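7 December 2023
Finishing bench, Wistport

Back on the varnish again, and I'm glad to be, even with the heater ticking away and the window streaming. I mixed a fresh batch of the Plivinel gloss this morning and strained it twice, as the last can had bits in it and I spent half of October picking them out with a pin. Two brushed coats went on the Escobedo test boards, thinned a little more than the label asks for (sorry, label). It flowed out beautifully on the flat. The edges are another story, and I still get a fat line wherever the brush tips over the corner. I'll try pulling from the middle outward next time and see if that calms it down.

Rubbing out went better than I'd feared. I wet-sanded the oldest board, working up the grits to 3,000, and then gave it the Flilden paste on a soft pad. There is still a faint haze when I look at it sideways, so perhaps I hurried the last step, or the film needs longer to harden before I lean on it like that. I have set it on the high shelf with a note to leave it alone, and the note is mostly for me!

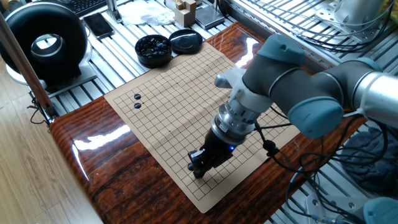 Go board on the glossy table, window light on the finish.

I keep coming back to the question of how much shine a table really wants. A high gloss makes a striped grain look so deep and warm, and I do love it, but it shows every fingerprint and every bit of dust that landed while I was making tea. Satin forgives a lot more. For the next set I'd like to do one half of each board in gloss and the other in satin, with tape down the middle, so we can all stand over them and argue properly.

Stock: 948 ml of the Plivinel left, plus 200 ml of thinner, so please don't start anything big before the order comes in. We're down to 3 good brushes as well. The wide one is shedding and has been moved to the glue drawer.

Still to do: wash out the strainer, relabel the satin can, and look at the edges again in the morning with the side lamp on.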